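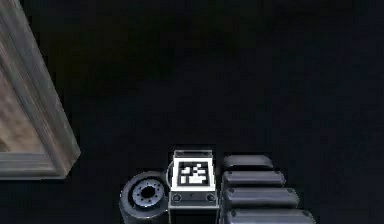 Credit: Pident

Stavside weddings: progress report to the Beren fund, period to the end of May

You asked for a plain account of where the wedding side of Stavside has got to, so I have left out the brochure language. The short version is that the ceremonies are going well, the receptions less so, and I remain unconvinced by the midweek plan we put in the original bid.

Bookings

We have taken 15 bookings since the last report. Pident, who run our enquiries page, put the number of enquiries for the same period at 339 and describe this as strong interest. I would be careful with that. A good many come from couples who have filled in the same form for every venue in the county, and plenty never answer our first email. I would sooner be judged on deposits paid, and I suggest the next report drops the enquiry figure altogether.

Midweek weddings

The bid said that a lower price would bring couples in on quieter days. So far we have sold two, both on a Thursday and both to families who had already chosen us and liked the saving. In other words we may have discounted weddings we would have had anyway. Pident want to advertise the offer more widely. I have asked them to hold off until we know what a midweek wedding costs us to staff, a sum that should have been done before the bid went in.

Catering

Boonyarit have taken over the food. The tasting evening was popular and the sharing platters are a clear improvement on the old buffet. Their quote, though, assumes a full kitchen, and ours is still a servery with one oven. They say they can manage for now with hired equipment. Hire is charged to us, and it isn't in the budget you approved. I will send the revised catering lines separately once Boonyarit confirm their summer menu.
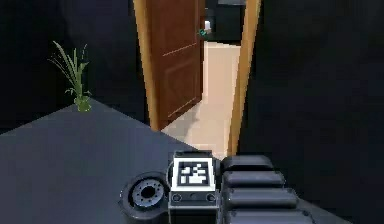
Partly open door to the hallway.

Ceremony licence

The renewal is in and we expect no trouble with it. The civil ceremonies are the part of the business that works as promised: they start on time, couples are pleased, and the music no longer carries into the cottages after the doors were rehung.

Spending

We are about six weeks behind on the garden path and the outdoor lighting, so that money is unspent. I'd ask to carry it over. Please don't read it as a saving – the work still has to be done, and the contractor's price is unlikely to fall while we wait.

Next period

Finish the path before the late summer weddings. Settle the kitchen question with Boonyarit in writing. Decide whether midweek stays on the price list. My own view is that it should come off, but I will send the staffing costs first so that you can disagree with me properly.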